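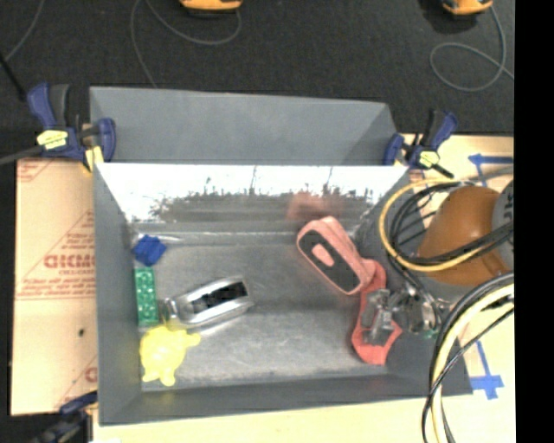 Bin picking cell loses accuracy near the walls of the bin

I take care of one small picking cell at our workshop, and I would like to ask for advice about how to keep the bin in its place and how to check it after cleaning. The arm is an older model that we bought used, and the controller program came with it under the name Skinau. The bin is gray and open at the top, it stands on a wooden tabletop, and I hold it with blue and black clamps at the corners. The clamps are good enough that I can't move the bin by hand. The objects are small toys and similar things, for example a green brick with studs, a yellow turtle and a pink oblong thing with a dark oval on it. In the middle of the bin the picking goes well. Near the walls it is bad, and the worst is the left side, where the gripper comes down too close to the wall and the program stops with fault 2722.

What I did until now:

I tightened the clamps again. No change.
I ran the hand-eye calibration two times, with the board in the middle of the bin floor. The result looked fine both times.
I replaced the pads on the gripper fingers, they were a little worn.
I lowered the approach speed to 20 percent. The fault comes later but it comes.

One more thing is that the inner back wall shines a lot under our lamp. It becomes almost white at the top, and lower down it mirrors what lies in the bin, so the pink toy has a pink spot over it on the wall. I don't know if the camera software (Okmont, the version that was delivered with the camera) can be confused from this. And the cables of the arm hang in a loop over the near right corner of the bin. Is this a problem, or only ugly?

Posted by flatbin_user, 03/12/2021

flavier_bench
Accepted by the poster

I worked with a similar cell for several years, so I will write what I would do in your place, in this order.

First, the calibration. You had the board only in the middle of the bin floor, and then the result is good only for the middle. Put the board in the four corners also, and at two heights. In the corners you will have to tilt it a little against the wall. Take at least 7 positions in total. When I did it only in the center, I had almost the same complaint as you.

Second, the bin itself. A clamp stops the bin from moving, but it doesn't tell you where the bin is. If you open the clamps for cleaning and close them again, the bin can stand two or three millimeters to the side and you will not see it by eye. Screw two small stops into the tabletop, one on the long side and one on the short side, push the bin against them and only then close the clamps. Close them in the same order every time. If the bin wall bends when you tighten, you are pulling too hard, and the model of the wall in your program is not true anymore.

Third, the walls in the program. Your bin has sloping sides, from what I can see on the left and on the right. Many people enter the bin as a straight box with the size of the upper opening. Then the program believes there is free space at the floor where in reality there is already wall, and it stops when the fingers feel the contact. Measure the opening and the floor separately and enter both. I think this is your left side problem, or a big part of it.

About the shining wall: yes, it can give false points. Before you buy anything, hang a piece of dull gray paper on the inside of the back wall for one hour and compare. If it gets better, turn the lamp or put a diffuser in front of it. I don't recommend painting the bin – the paint comes off at the places where the gripper touches, and after that you have spots, which is worse.

For the cables: move the arm by hand mode to the far left corner and to the near right corner, slowly, and look at the loop at both ends. It must not pull tight and it must not lie on the things in the bin. If it does one of them, move the last cable tie further up the arm. Check it again in August or whenever your room is warm, the soft cables hang lower then.

negash84

Just put a smaller limit on the picking area, 20 mm from every wall, and you will not have the fault anymore. We did this and we never looked back at it.

flavier_bench

It removes the fault, but the objects at the wall stay there forever. In the picture the turtle and the brick are both on the left side, so they would probably stay in the bin every time. As a temporary solution it is OK.

flatbin_user

Thank you to both. It was entered as a straight box, with the size of the opening. I measured the floor and corrected it, and I did the calibration again with the corners. From 84 picks this afternoon I had the fault one time, at the back wall. The paper I will try next. The stops for the tabletop are not made yet, I have to ask first if I am allowed to drill.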